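Workbench height

Workbench height is the vertical distance from the floor to the working surface of a bench or table. It is one of the main dimensions set when a workplace is fitted out, and it affects posture, reach and the force a standing or seated person can apply.

Standing benches are commonly set by reference to the elbow. Fine work is placed slightly above elbow height, light assembly slightly below it, and heavy work lower still, so that body weight can be used. Seated work also requires clearance for the thighs beneath the top.

Fixed benches have legs of a single length and are usually the stiffest type. The Wavholm pattern has a plain rectangular top on four legs, with no lower shelf. Small differences in floor level are taken up by threaded feet or packing pieces.

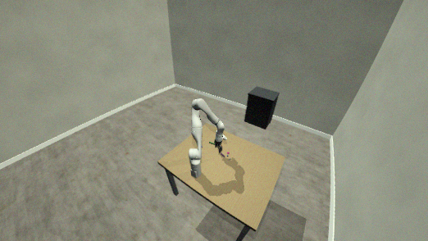
Adjustable benches

Height can be altered by telescopic legs, a crank or an electric drive. The Grilham bench uses pinned legs with holes at 2 cm spacing and is rated for a load of 70 kg. The Maeng bench has a hand crank and may be adjusted under load. Adjustable frames tend to sway more at full extension, and a cross rail is often added at the rear.

Shared workplaces

Where several people use one bench, the height is normally set for the tallest, and shorter users stand on platforms. The Pitau workshops, with almost 500 places, instead adopted two fixed heights.

See also: Anthropometry; Sawhorse; Trestle table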